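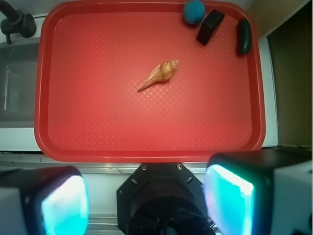

Red serving tray with crosshatch floor, shell and small items.

Henow Serving Tray, Red
Item 2047

We were slow to add this one. The maker's sheet calls it "virtually indestructible" and "grips like a hand," and we have read that sort of thing on trays that were in the trash by December. So we bought 12 and had Moushumi Saha use them in the lunch room before we agreed to list it.

The textured floor does help. Full glasses stay put on a level walk. Tip the tray much and they slide, same as on any plastic tray, so ignore the line about "non-slip at any angle." If you need real grip, buy the Nodwood with the rubber mat and pay the extra.

"Dishwasher safe" is on the label. Top rack, fine. Two of ours went through the bottom rack and came out with a slight bow, and they now rock on a hard counter. The maker says this is within tolerance. We don't agree, but you should know their answer before you ask for your money back.

"Stain proof" we can't back up either. Curry left a mark that took 3 washes to fade. Coffee wiped off.

Sold singly or in packs of 6. The pack works out only a little cheaper per tray, whatever the sticker says. They stack, but they cling when damp.

Not for oven, microwave or hot pans. Returns within the usual period, unused, to the Wemidstead store.

Customer comments

Laiba Hashmi: Decent tray. Color is brighter than I wanted.

Preben Lauritsen: Bought the pack. One had a rough spot under the rim that I had to sand down. Store offered a swap but I'd have had to drive it back.

Listing last checked 8 Aug 2021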